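4.2 Late-career transfers and the second league

Of the 175 rugby players in our sample, 70 changed club after the age of thirty. Most of them went down one division, and the contract was usually signed in December, when the clubs already know their injuries. Playing time went up after the move - but mainly for forwards.

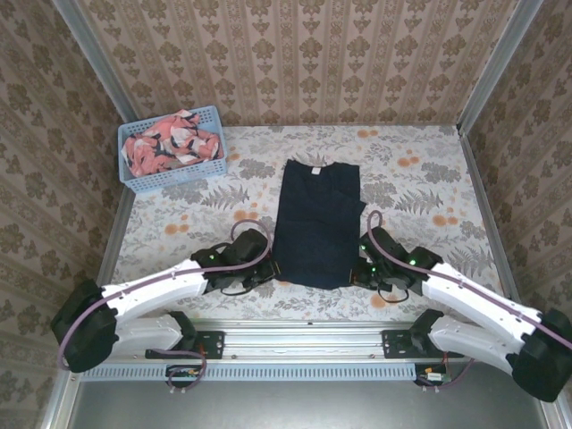 Figure 6. Navy-blue T-shirt, folded, held at its lower corners by two black grippers.

4.3 What the clubs expect

We sent the same 15 questions to Flurkbridge and to Ruchti. Both clubs answered that an older player is hired first for the training week and only second for the match. Flurkbridge pays a fixed sum of 600 for each home game, also when the player stays on the bench. At Ruchti the payment depends on minutes, and the older players there retire earlier. 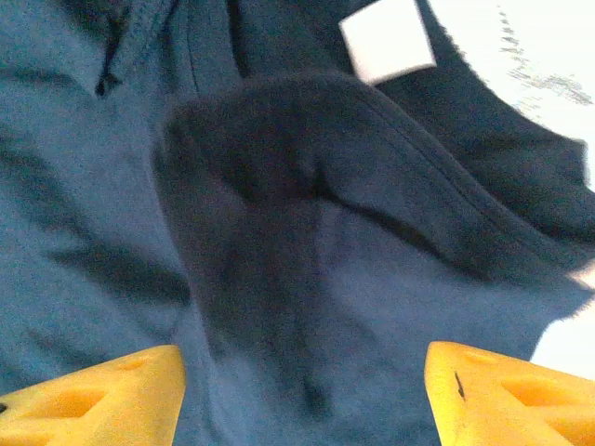

Cayetano Marín objected that minutes are a poor measure, as a prop who plays half a match may have done all the work he was hired for. We accept this point and return to it in Section 5.

Contact: Ambros Ammann | © Rurkadness | Back to top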